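# Heria H2 bottle handling cell: demonstration bookings

The H2 is a bench-scale cell for picking, holding and handing over filled plastic bottles. It is sold as a complete kit: two-arm upper body, hands, table, controller and a year of software updates. Flinuritz is the sales and service partner, and the demo room at the Zullidholm site is open to visitors by appointment from January.

A standard visit runs 100 minutes. Fahad Awan runs the hardware portion and Iqra Talpur covers programming and integration. Groups are limited to 13, including anyone who comes only for the costing session at the end.

## What is shown

Bottles are laid on the green work table and picked up by the two-handed system. Grip force is set per product in the Lashari control software, and the visitor can ask for it to be raised or lowered between runs. Staff stay at the table throughout and can stop the cell at any point.

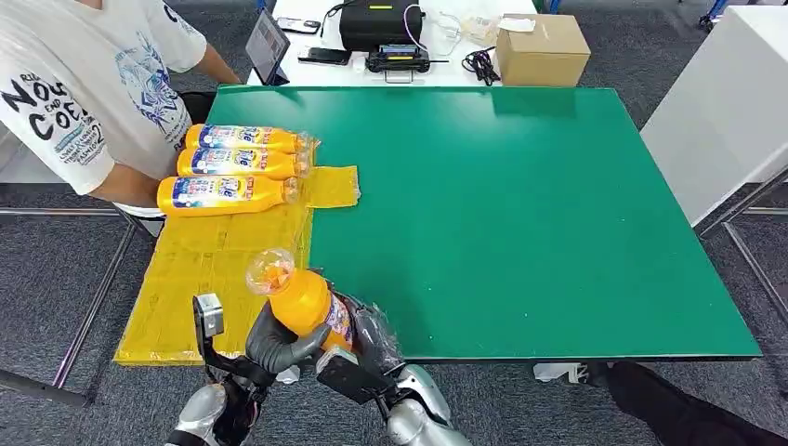
*Two-handed hold on an orange bottle at the green table, with three more lying on the yellow sheet.*

The hands are the standard five-finger option. They suit sites where the container changes often and nobody wants to cut new jaws for each one. They are slower than a two-jaw gripper and cost more to maintain - finger tendons are a wear part and are listed separately in the service schedule.

The second part of the visit covers the jaw gripper. It is aimed at single-product lines with a fixed bottle shape. The jaw closes on the shoulder or the body depending on the program, and the fingers come off with a hex key. A camera at the wrist is included in the price. Labels and clear packaging both produce glare under bright shop lighting, so expect to spend part of the setup day on exposure settings.

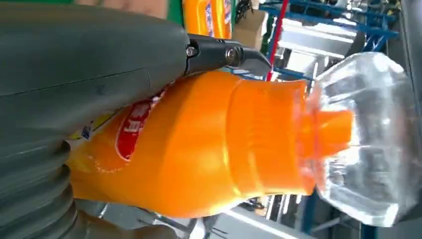
Both end tools use the same controller and the same wrist connector. Changing from one to the other takes a trained operator roughly 13 minutes, plus a calibration run. Programs written for the hands do not transfer to the jaw gripper and have to be taught again.

## Ordering data

| Item | Part no. |
|---|---|
| H2 cell, five-finger hands | 302-A |
| H2 cell, jaw gripper | 302-B |
| Spare finger set, jaw | 302-F |

The published endurance figure for the jaw gripper is 3,036 cycles between inspections with full bottles. Empty bottles have a separate figure - ask for the data sheet.

## Bringing your own product

Visitors may bring sample containers. Send the outside dimensions, filled weight and cap type to Iqra Talpur before the visit. Glass is not accepted in the demo room. Containers must be sealed, and anything under pressure needs to be agreed in writing first.

Closed shoes are required. Parking is behind the Flinuritz building; sign in at the front desk.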